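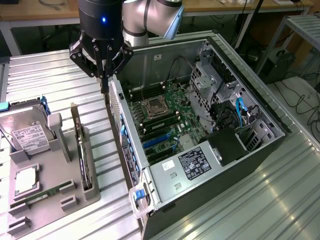 mollah_fan541: Sarla Bajpai told me to skip the Konanen kit completely and pay for the Allby service plan instead, because the software is the part you end up fighting with. Does anyone here own the Konanen and want to argue with her?

omprakash_a: I'll argue! We've had ours since November, on the PC assembly bench, and the software was the least of my problems. I had it moving the same afternoon. What ate my time was the parts tray. The files they ship are for their own demo parts, so I ended up drawing my own (three versions, the first two were garbage).

skasatel_steve: 3,000 for a gripper and a wrist camera is nuts though. You can get the Skasatel fingers for 200 and bolt on whatever camera you like.

omprakash_a: You can, and I did, and I sold them. They were fine on big stuff like a drive. Anything thin, I was re-teaching the pick every morning.

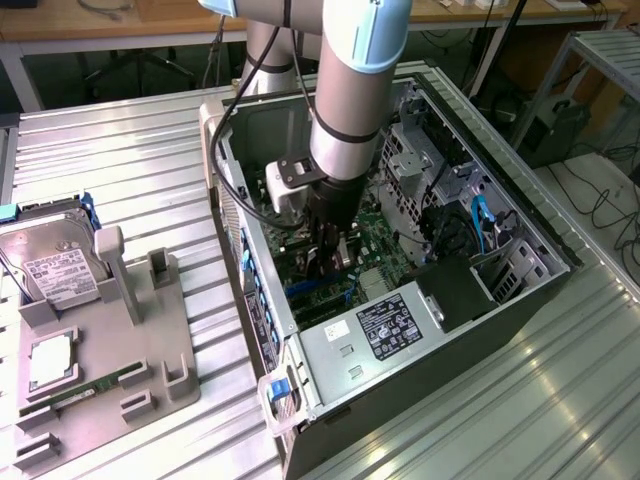
The Konanen wrist is what I'd tell people to look at before the fingers, the price, any of it. It's a tall stack once everything is bolted on, and you have to think about that if you work inside a box like I do. With the gripper down by the board, that white camera module on its black bracket is right there beside it, so I plan every move around the pair of them and come in from straight overhead wherever I can. If you're picking off a flat table you'll never care.

skasatel_steve: So it's 3,000 and it bumps into things, got it.

omprakash_a: I didn't say it bumps into things, Steve. I said plan for it.

mollah_fan541: Ok but how useful is the camera really? Allby quoted me an overhead one and said I wouldn't want anything on the wrist.

omprakash_a: I'd want both. Overhead is great for the tray. For the board I like being close, and you do get your own fingers in the picture the whole time, which bugged me for a week and now I kind of depend on it.
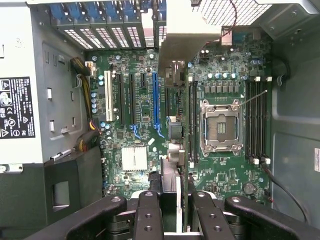 Wrist view over the board, CPU socket still empty.

bench_gremlin: That's more of the board than I expected to get. Can you read the slots well enough to line up memory from that, or do you go by saved positions?

omprakash_a: Saved positions to get near, then I check the view and nudge. I wouldn't trust either one alone. Memory is still the step I babysit.

bench_gremlin: Then I'm with Sarla, sorry. If you're babysitting it anyway, the service plan at least gets you a person on the phone.

omprakash_a: Fair. I called Konanen support 3 times and got a decent answer once. Mollah, if you want my tray files, message me and say which drive you're using.

mollah_fan541: Sending you a message now. Still haven't decided, but I'll ask Allby if they'd support a wrist camera I buy myself.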